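Oct 22, 2020

Back on the shelving for the fruit corner. The Harnbridge rack went together fine in September but the lower shelf rocked, so I took it down, shimmed two feet and tightened everything again. No rock now with a full load on it.

Weighed out the test load on the kitchen scale: 1,396 g of fruit, plus 324 g for the container. Well under what the shelf will take. Wrote both on the card by the door.

Tried the Blackwood crate first. Solid sides, and the fruit at the bottom had gone soft by the time I got to it last month. Switching to baskets with holes. They also rinse out faster, and the rim is easier to get hold of.

Wiped down the table and the wall behind the rack – old tape marks mostly gone with warm water and a bit of soap.

Yellow basket on the lower shelf, red fruit in it: 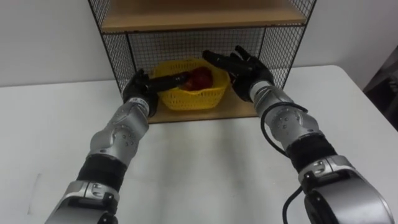 Rukness thinks the lower shelf is too low for anything used every day and would rather have the basket one level up, with the heavy jars underneath. Fair point. The jars are still boxed, so it waits until the Bater order is unpacked.

To do: felt pads for the feet, second basket, nearly 33 labels left to print.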